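15 Nov 2022

I met the woman behind Keltance in a café with terrible chairs and very good soup, and we talked for so long that the soup went cold twice. Keltance is her one-person perfume label, and if you've ever smelled Gumow, her rainy-forest scent, you already know why I wanted this interview so badly!

She grew up in the Sauerland, on the edge of a spruce plantation, and says the smell of it got into everything she owned. "Coats, school books, the dog," she told me. "I moved to the city and spent two years missing it without knowing what I was missing."

Her first attempts were awful, by her own account. She bought a starter kit, mixed everything that said "pine" on the label and ended up with something close to floor cleaner. What changed things was a material she'd ignored at first, a faint mossy one that smells of almost nothing on its own. "You put it next to the spruce and suddenly there's ground under the tree," she said, and she was so happy saying it that I wrote it down twice.

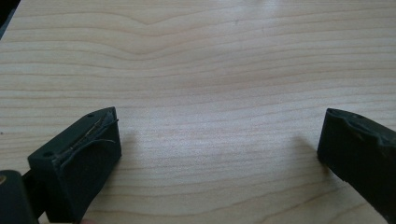
Gumow took 161 trials. She keeps every one of them in a notebook, with remarks like "too much cough drop" and "nice for a minute, then soup." Trial 88 was the one her friends loved, and she still thinks they were wrong (I'd love to smell it and find out). The final version has less spruce in it than any of the others, plus a tiny bit of smoke that I only noticed on my scarf the next morning.

The next scent is called Mistix, and it's all about fog. How do you make fog smell like anything? "You don't, really. You smell what the fog is sitting on. Wet stone, a field, somebody's chimney." She started it in September and has thrown out the whole base once already, which didn't seem to bother her a bit.

I asked what beginners should do, and she went straight for the cheap answer: get a few materials, smell them every morning, write down whatever comes into your head. "One of mine says 'grandma's handbag, the inside pocket.' I've used that note more than any book I own."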